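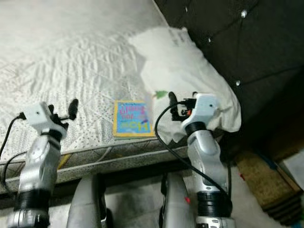
How to bring a two-armed robot into room preparation without losing your room staff

This guide is for supervisors in guest houses, family hostels and care homes who must plan the work of people and a robot in the same bedrooms. I wrote it after our first season with the robot at Jurura, where I am responsible for the rooms on two floors. I am not an engineer. For the technical side you should read the papers which come with your machine.

Before you start

Walk through one room with the person who usually prepares it and write down each small task in the order she does it. Do not write "make the bed", this is too big. Write "take things off the cover", "put the pillow straight", "check under the pillow", "smooth the cover". Our list for a family room had far more lines than I expected, and many of them were not in the old job description at all.

Step 1. Choose the tasks by what is lying on the bed

A book with a hard cover is a good first task. It keeps its shape, and on a white quilted cover it is easy to find. The children's board books in our family rooms are square and small, with a blue cover and a yellow border, so we began with them. A pillow is harder, it changes its form every time you touch it. Small things which lie near the pillow, like a little green leaf-shaped thing, are easy for a person to miss and should get their own line on the list.

Leave for people, at least in the beginning:
– anything under the pillow
– anything that looks broken or private
– the final look at the room before the guest comes

Step 2. Prepare the place where the arms will work

The arms come to the bed from the side and need free floor there. Move boxes and bags away from this side before the work begins. Look also at the cables of the grippers. They make wide loops, and a loop can hang over the edge of the mattress. One person must be responsible for checking this at the start of each shift, and her name should be on the sheet at the door.

Step 3. Write the new shift plan together

This is where we made our biggest mistake. I prepared the plan alone and showed it when it was ready. The staff saw that the minutes for each room were shorter and they understood that somebody would lose hours. I had to take the plan back and begin again.

In the second plan we used these rules:
– no contract hours are reduced during the first 8 months
– the time spent watching the robot is working time and is written as such
– any person in the room can stop the robot and does not have to explain why

The last rule was suggested by the room staff. Please do not leave it out.

Step 4. Keep a simple record

We use a table from Provus, but paper is also enough. For each room write the task, who finished it (person or robot), and if somebody had to help. By the end of March we had 906 lines. From them we could see that books went well and pillows did not, and that most help was needed after lunch, when the rooms are in the biggest disorder.

Step 5. Change the job description and the pay

After 3 months the work is different, even if the title is the same. Our people bend less over the beds, which they like. But they also stand and wait more, and they carry more responsibility. Two of them told me that waiting is more tiring for them than working, so now one person follows the robot in one room while doing the bathroom next to it.

If somebody checks the machine, writes the record and decides when to stop it, this must be in her contract and in her salary. We added a small supplement for each shift. It was less than they asked for, and we will discuss it again in autumn.

Common problems

The staff repeat the work of the robot. Usually they do not trust the result yet. Let them do it for some weeks and look in the record if they really had to correct something.

Guests ask questions in the corridor. Give the staff two or three short sentences they can use, and tell them they may also send the guest to reception.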